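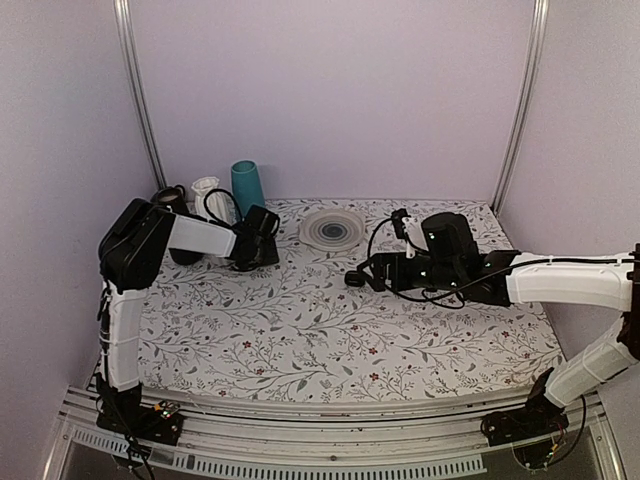

Fig. 1. Poste à deux bras du kit Lalenlow, avec la vaisselle du TP 2 (mug, vase, gobelet, assiette).

Évaluer un kit à deux bras : ce qu'il faut regarder avant de signer
Notes de cours, séance 4
Version du 12 mai 2026

Bonjour à toutes et à tous. Vous m'avez demandé, à la fin de la dernière séance, une trace écrite un peu plus complète que mes gribouillis au tableau, et je m'exécute volontiers (avec mes excuses pour les parenthèses, on ne se refait pas). Nous prenons comme fil conducteur le kit Lalenlow, distribué par Hedegaard, que nous avons à l'atelier depuis janvier. Ces notes complètent la fiche constructeur et ne la remplacent pas ; gardez les deux côte à côte pendant le TP.

1. De quoi se compose l'offre

Dans la formule que nous évaluons, Hedegaard livre deux bras, leurs pinces, le rail de fixation, l'alimentation et une licence du logiciel Punham pour un poste. La table et les parois restent à la charge du client, et c'est un point que l'on oublie très facilement en comparant des devis ! Le prix catalogue est de 2 000 euros, hors table et hors parois. Quand vous remplirez votre tableau comparatif, ajoutez donc une colonne « à fournir par nous » et soyez généreux avec elle : visserie, revêtement du plateau, temps de montage, rangement des câbles.

La formule concurrente, chez Skelham, comprend la table mais pas la seconde pince. Je vous laisse imaginer la discussion que cela a donné lors de notre première lecture des deux offres, où l'on comparait des totaux qui ne recouvraient pas du tout la même chose.

2. L'implantation

Les deux bras sont fixés sur le même rail en aluminium, à l'avant du plateau, un à chaque coin. J'aime beaucoup ce choix, parce qu'il laisse tout l'arrière de la table disponible pour les objets et que les deux pinces peuvent travailler dans la zone centrale. Il a son revers, bien sûr : les coudes s'écartent vers les côtés et l'arrière, et un objet rangé derrière un coude devient pénible à atteindre. Regardez où se trouve le mug noir sur la figure 1, à l'arrière gauche, et demandez-vous par quel chemin vous feriez passer la pince pour aller le chercher. Prenez votre temps, faites un croquis vu de dessus, avec les deux bases et les volumes balayés. Un croquis moche suffit largement.

Pensez aussi à la hauteur des parois et à la place des montants dans les coins. Une paroi claire et unie, comme la nôtre, facilite la lecture des positions à l'œil ; le revêtement à petites branches, lui, est un choix d'atelier et ne figure évidemment pas au catalogue.

3. Les câbles

Je m'y attarde, vous commencez à me connaître. Sur ce kit, une bonne partie du câblage court à l'extérieur des bras, avec des colliers sur le segment inférieur du bras gauche et des boucles plus libres du côté des pinces. Une boucle doit exister, sinon le poignet tire sur le connecteur en bout de course. Trop grande, elle peut accrocher un objet haut, un vase par exemple. La notice demande un contrôle visuel au début de chaque séance et un resserrage des colliers toutes les 31 heures de fonctionnement. Notez ce contrôle dans le cahier du poste, même quand tout va bien.

Dans une grille d'évaluation, je vous conseille de séparer deux questions que les vendeurs mélangent volontiers : le câble est-il bien guidé à la livraison, et peut-on le remplacer soi-même sans démonter l'articulation ?

4. Les objets d'essai

Pour le TP, nous restons sur de la vaisselle ordinaire. Le gobelet bleu canard, haut et cylindrique, se prête bien à une prise par les côtés. Le petit vase blanc est côtelé et s'évase en haut, ce qui oblige à réfléchir à la hauteur de saisie. L'assiette translucide, posée à plat, est de loin le cas le plus intéressant : par où la prendre, et faut-il un bras ou les deux ? Le contrat de démonstration prévoit jusqu'à 119 cycles de prise et dépose par objet, dans la configuration choisie par le client. Choisissez donc des objets qui ressemblent à ceux de votre futur usage, y compris les plus ingrats.

5. Le service

L'assistance Hedegaard est comprise pendant 2 ans, par téléphone et à distance, pièces d'usure exclues. Lisez bien la liste de ces pièces : les doigts de pince y figurent, les colliers aussi, les moteurs non. La mise à jour de Punham est gratuite sur la même durée, puis soumise à un abonnement dont le tarif n'est pas indiqué dans l'offre. Demandez-le par écrit.

À préparer pour la prochaine séance

Le tableau comparatif Lalenlow / Skelham, avec la fameuse colonne supplémentaire.
Le croquis d'implantation vu de dessus.
Une proposition de prise pour l'assiette, en cinq lignes, avec le ou les bras utilisés.
Vos questions au fournisseur, que je regrouperai dans un seul courriel.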